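KULETEN BUILDING USERS' GROUP
Minutes of the Refreshments and Hospitality Meeting

Date: 2018-09-12
Place: Zondberg Room, second floor
Present: the chair, the secretary, and representatives of the front desk, the kitchen, the events office and the tenants of Havance House
Apologies: received from the finance representative

1. Minutes of the previous meeting
The minutes of the July meeting were accepted with one correction. Under item 4, "evening visitors" should read "evening classes." The secretary will amend the file copy.

2. Matters arising
2.1 The key to the dry goods cupboard has been copied. One copy is held at the front desk and one in the kitchen.
2.2 The second hot water urn remains out of service. The kitchen reported that the supplier, Sibiya Catering Supply, has quoted for a new element and lid. The events office asked for the cost of a full replacement before any work is approved. Carried forward.
2.3 The signs asking users to return trays to the hatch have been put up on both floors.

3. Refreshment budget
The balance remaining for the quarter was reported as $468. The front desk noted that bottled drinks had taken a larger share than planned. It was agreed that no extra drinks order would be placed before the end of the quarter unless an event sponsor meets the cost.

4. Layout of the serving table
4.1 The meeting considered the layout of the serving table. The kitchen asked for a settled arrangement, as the present practice differs from one event to the next and staff spend time moving items after guests have arrived. The tenants' representative supported this and asked that sandwiches be placed where they can be reached from either long side.

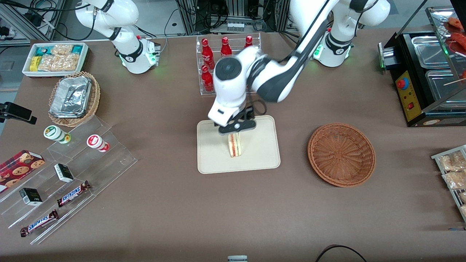
Item 4: serving table with the sandwich tray at the center, bottle rack behind and snacks to the left.

4.2 The central position for the beige tray was approved. Sandwiches will continue to be cut into triangles. The kitchen will label fillings with a card beside the tray.
4.3 The two-tier acrylic rack was accepted for glass bottles. The events office asked whether Coca-Cola should be the only cold drink offered and proposed that water be added. Agreed, within the limit set under item 3.
4.4 There was some discussion of the long stepped display stand. The front desk considered that it takes up a good deal of the table for the number of items it holds. The kitchen wished to keep it for small containers. It was agreed to retain the stand until the next meeting and to try it parallel to the table edge.
4.5 Packaged crackers and similar snacks will stay together on the white tray. Boxed cookies are to be opened by kitchen staff only, and the date of opening written on the box.
4.6 The woven basket is to be kept for foil-wrapped or foil-covered food. The tenants' representative asked that it be lined. The kitchen will obtain liners.

5. Allergen information
The group reviewed the draft notice. The wording on nuts and sesame was approved. The wording on dairy was returned to the kitchen for simpler language. Packaging must be kept until the end of each event so that guests may check ingredients.

6. Autumn open house
The events office expects 49 guests in the first session. A figure for the second session was not available. Setup will begin 20 minutes earlier than last year. The kitchen requested 3 additional serving trays, and the front desk will check the basement store before any are bought.

7. Any other business
A complaint had been received about glass bottles left on the stairs at Havance House. The tenants' representative will remind users that bottles go back to the crate by the hatch.

8. Next meeting
To be arranged by the secretary once the open house program is confirmed.

Actions
Secretary: amend July minutes; circulate dates.
Kitchen: filling cards, basket liners, revised dairy wording.
Events office: urn replacement cost; second session numbers.
Front desk: check basement store for trays.
Tenants' representative: reminder about bottles.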